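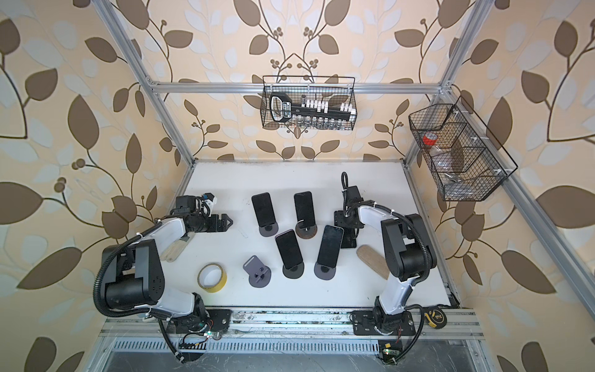
Aufgestellt, abgewischt, weggeräumt
Eine Bilderstrecke über Handyständer und was drumherum passiert

Ich war nie ein Freund von Handyständern. Ein Telefon liegt flach auf dem Tisch oder steckt in der Tasche, und warum man dafür ein eigenes Möbel kaufen soll, hat mir bisher kein Prospekt erklären können. Maite Nieto sieht das anders und hat mich überredet, es ein paar Wochen lang auszuprobieren. Die Strecke gehört zu unserer Reihe über Kleinkram auf Tischen. Teil eins (Kabelkästen) steht weiter im Archiv, samt den Kommentaren, in denen mir Undankbarkeit gegenüber Kabelkästen vorgeworfen wird.

Die Texte sind von mir, die Auswahl hat Ritu Solanki getroffen. Wo wir uns nicht einig waren, steht es dabei.

Vier auf einmal
Schwarze Smartphones, jedes aufrecht in seinem Ständer, mitten auf der weißen Tischplatte. Ritu findet, das sehe aufgeräumt aus. Ich finde, es sieht nach Verkaufstheke aus.

Die Platte
Weiß verzeiht nichts, das weiß jeder, der einmal einen weißen Tisch besessen hat. Schwarze Geräte heben sich gut davon ab — der Staub auf den Geräten leider erst recht, zumindest bei mir zu Hause.

Die Tapete
Cremefarbener Grund, darauf große Blätter in Braun und blassem Blaugrau, dunkle geschwungene Stängel und kleine runde Beeren in Büscheln. Rosalía Robles hat genau so etwas für ihren Flur gesucht. Mir wäre es hinter einem Arbeitstisch zu viel, und an drei Wänden erst recht.

Der Griff aus hellem Holz
Eine Bürste gehört auf jeden Tisch, an dem etwas herumsteht. Der Griff ist blass und am Ende abgerundet. Mit so einem Ding kommt man auch zwischen die Ständer, ohne sie jedes Mal wegzunehmen. Das behauptet jedenfalls Maite, ich nehme sie trotzdem weg.

Stolum, zweite Runde
Den Ständer von Stolum habe ich zu Hause neben dem Herd gehabt. Laut Beilage trägt er 300 Gramm. Mein Telefon mit Hülle wiegt rund 200, und trotzdem habe ich beim Tippen jedes Mal die andere Hand danebengehalten. Vielleicht liegt das an mir.

Bretis, zum Klappen
Der Bretis lässt sich flach zusammenlegen und verschwindet dann in der Schublade, wo er bei mir auch geblieben ist. Als Reiseständer wird er beworben. Auf der letzten Reise habe ich das Telefon an eine Wasserflasche gelehnt.

Grustetti, die teure Variante
Schön verarbeitet, das gebe ich zu. Die Anleitung verspricht stufenloses Neigen bis 90 Grad, und wer sein Telefon senkrecht auf den Tisch stellt, sieht darin vor allem die Deckenlampe. Thabiso Makhubela benutzt seinen seit Mai jeden Tag und möchte hier ausdrücklich als zufrieden geführt werden.

Esteban
Von Esteban haben wir nur die kleine Ausführung gehabt. Sie rutscht auf meinem Küchentisch, auf Thabisos Schreibtisch rutscht sie nicht. Mehr möchte ich dazu nicht behaupten.

Was Ritu dazu sagt
»Du hast dich von Anfang an dagegen entschieden und dann nach Gründen gesucht.« Stimmt teilweise. Beim Telefonieren mit Bild ist ein Ständer besser als der Bücherstapel, den ich vorher benutzt habe. Dafür hätte aber einer genügt, und zwar der billigste.

Zum Aufräumen selbst
Vier Telefone nebeneinander sind auch vier Telefone, die irgendwann geladen werden wollen. Zu den Kabeln habe ich in Teil eins alles geschrieben, was ich weiß. Wer die Ständer in einer Reihe haben möchte, soll vorher die Platte abwischen und dann erst stellen. Umgekehrt macht man es zweimal.

Nachtrag, 21. Januar 2025: Eun-ji Kong fragt, ob ich die Ständer abgebe. Stolum und Bretis ja, der Grustetti ist nur geliehen und geht an Thabiso zurück. Bitte per Formular melden, die Kommentare unter dieser Seite lese ich nur unregelmäßig.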